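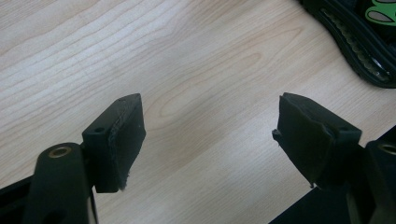

Pince ouverte, mousses usées, plateau de bois clair : l'atelier Trurix, à Lelwood.

J'attendais cette porte ouverte depuis avril, quand Trurix avait annoncé qu'on pourrait essayer les pinces soi-même. J'avais noté la date sur le frigo, samedi 30 septembre 2023, et je suis arrivé tellement en avance que j'ai eu le temps de faire deux fois le tour du bâtiment (il y a un joli canal derrière, avec des canards, si jamais vous patientez là-bas un jour).

Pour situer : Trurix est un petit atelier qui apprend à des bras robotisés à ranger des objets de tous les jours. Leur robot s'appelle James, leur logiciel Drellen, et entre les deux il y a des gens qui passent leurs journées à saisir des choses avec une pince tenue à la main. La pince enregistre le geste, Drellen le nettoie, et James s'en sert pour apprendre. Dit comme ça, c'est simple. Je suis quand même resté planté devant le schéma du hall un bon moment, à suivre les flèches avec le doigt !

On était 36 inscrits le matin, répartis par petits groupes. Le mien a commencé par la salle des démonstrations, et j'ai tout de suite regardé les mâchoires. J'imaginais un truc chirurgical, brillant, et je tombe sur du plastique noir mat, des bagues couleur laiton aux articulations et des patins effilochés sur les bords. J'adore voir du matériel qui a vécu. Chez moi les tournevis ont la même tête.

L'animatrice nous a expliqué que le revêtement des patins est une affaire sérieuse chez eux. Trop dur, l'objet glisse. Trop mou, on perd en précision et la matière s'arrache au bout de quelques jours. Ils ont essayé je ne sais combien de références avant de se fixer, et ils continuent d'en discuter à la pause. Elle tient un tableau des remplacements, avec la date de pose et le nombre de prises pour chaque paire, et elle nous a lu la ligne de la doyenne : 2 522 prises. La plus malchanceuse s'est arrêtée à 834, arrachée par une bande velcro. Quelqu'un du groupe a demandé si on pouvait simplement
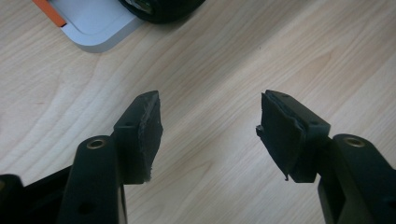
recoller le morceau, et la réponse est oui, parfois, mais le patin n'a plus la même épaisseur ensuite et le geste change un tout petit peu. Pas grand-chose pour nous. Pour Drellen, ça se voit dans les courbes.

Ensuite on est passés à la pratique. Quinze minutes chacun, montre en main, et je peux vous dire que ça file. La gâchette est plus souple que je ne pensais, le poids est bien réparti, et au début on fait tous la même erreur : on serre beaucoup trop tôt. Moi j'ai fermé la pince dans le vide trois fois de suite, avec beaucoup de conviction. Il faut approcher lentement, s'aligner, attendre une demi-seconde, puis fermer. Une dame à côté de moi a compris le coup dès le premier essai, elle joue de l'accordéon, je me demande s'il y a un lien.

La consigne que j'ai le mieux retenue : bouger comme si quelqu'un devait recopier. Pas de petit coup de poignet pour rattraper une prise ratée, on repose et on recommence. C'est frustrant et assez apaisant à la fois – un peu comme apprendre à écrire de l'autre main.
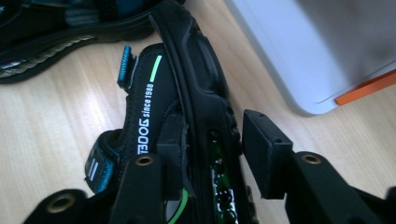
Les chaussures sont ce qui m'a le plus amusé de toute la visite. Un cube, c'est toujours un cube, alors qu'une chaussure n'a pas deux côtés pareils, et il faut décider où la prendre avant même d'avancer la main. La sandale noire, celle dont la bride porte « DOG since 1988 » en lettres blanches, résume bien le problème : un doigt de la pince contre la bride rembourrée, l'autre du côté de la semelle, donc du souple d'un côté et du caoutchouc épais de l'autre. Ajoutez les languettes bleues et noires qui rebiquent et vous comprenez pourquoi James a encore besoin de cours. Il paraît que les tongs sont pires.

On a fini par James lui-même, dans la pièce du fond. Il a rangé deux gobelets sans histoire, puis il a hésité devant une pantoufle, est reparti en arrière, est revenu, et l'a déposée à peu près dans le bac. Applaudissements ! J'ai trouvé ça plus touchant qu'une démo parfaite, et l'équipe avait l'air de s'y attendre, ils ont continué à répondre aux questions pendant qu'il cherchait son angle.

Côté pratique, pour ceux qui voudraient y aller : l'entrée est gratuite, il faut s'inscrire, le parking est minuscule et le bus s'arrête juste devant. Prenez le créneau du matin, l'après-midi les groupes étaient plus gros. Et le café est bon, ce qui ne gâche rien.

J'ai laissé mon adresse pour la prochaine session d'essais. On m'a prévenu qu'elle porterait sur les lacets, je m'entraîne déjà avec une pince à spaghettis.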